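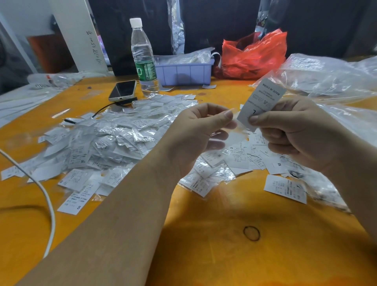

Label season is back at Irwood, and with it the sleeves. Each care label for the August shirts comes in its own little jacket of clear plastic, so every one has to be undressed before it can be sewn into something for a person to wear. The order is for 3000. Theano Ververidis reports 641 done and a new respect for fingernails.

Please keep the sizes apart once they're peeled - XS and XL look very much alike at four in the afternoon. Spare hands are welcome at the big table after lunch. Coffee stays on the windowsill.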